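Likex Workshop, Drarnitz site
Bench and small parts area: safety inspection, May

Walkways and floor
Main walkway clear, 900 mm minimum width: Yes
Floor free of oil and swarf: No. Patch of oil by the parts washer. Granules put down during the visit, drip tray to be replaced.
Trailing leads: None found.

Fire and exits
Rear exit opens freely: Yes
Extinguishers in date: 2 checked, both in date. The bracket on the one near the stores hatch is loose and needs a longer screw.
Exit sign lit: Yes

Benches
Edges and corners sound: Yes, except the Fu bench, where the front edge strip has lifted at the left end. Glue and clamp, or take it off.
Cloths flat and free of metal slivers: Yes. Shake out over the bin, not the floor.
Small parts kept away from bench edges: Yes
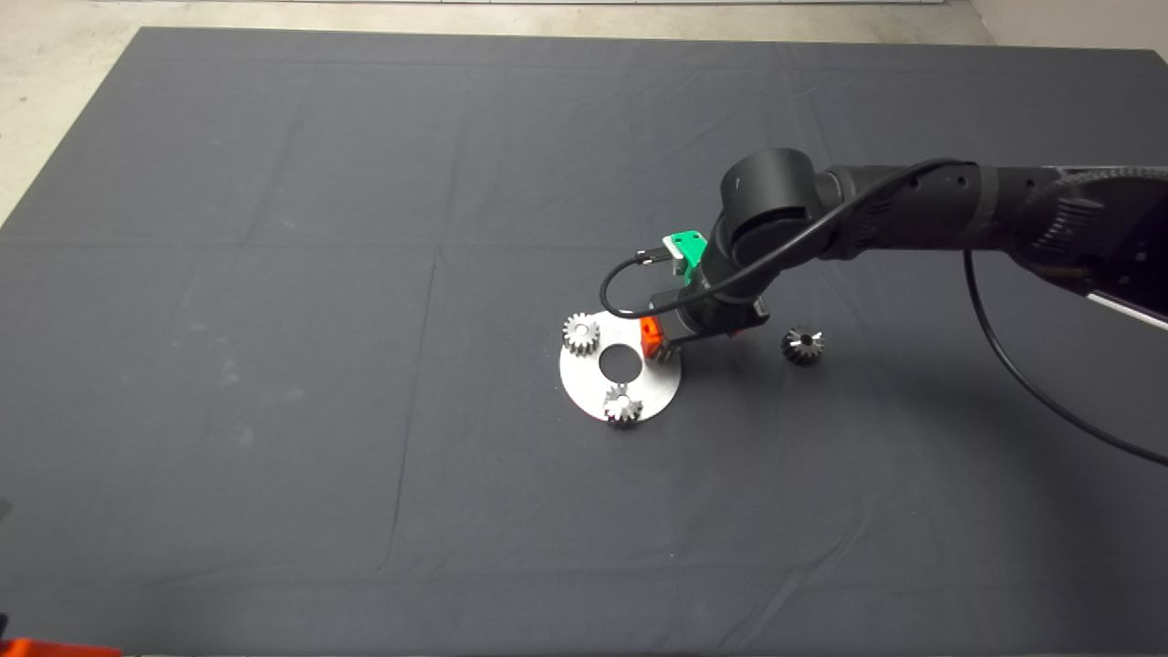 Gears and ring plate on bench cloth.

Racking and storage
Load notices in place: Missing on the end bay. The limit there is 500 kg per level and the sign must say so.
Heavy items stored low: Mostly. Two boxes of castings on the top shelf, to come down before the next delivery.
Step stool in good order: Rubber foot missing. Taken out of use and labelled.

Hand tools and guards
File handles tight: Yes
Pillar drill guard: Fitted, but slow to spring back. Clean the hinge and check again.
Eye protection at the grinder: Available. Lenses badly scratched on one pair, thrown away.

First aid
Box stocked: Short of eye wash and medium plasters. Reorder through Fomo with the gloves.
Accident book on shelf: Yes

Result: Pass with actions. Racking sign and drill guard to be done first. Remaining items to be closed by the June check.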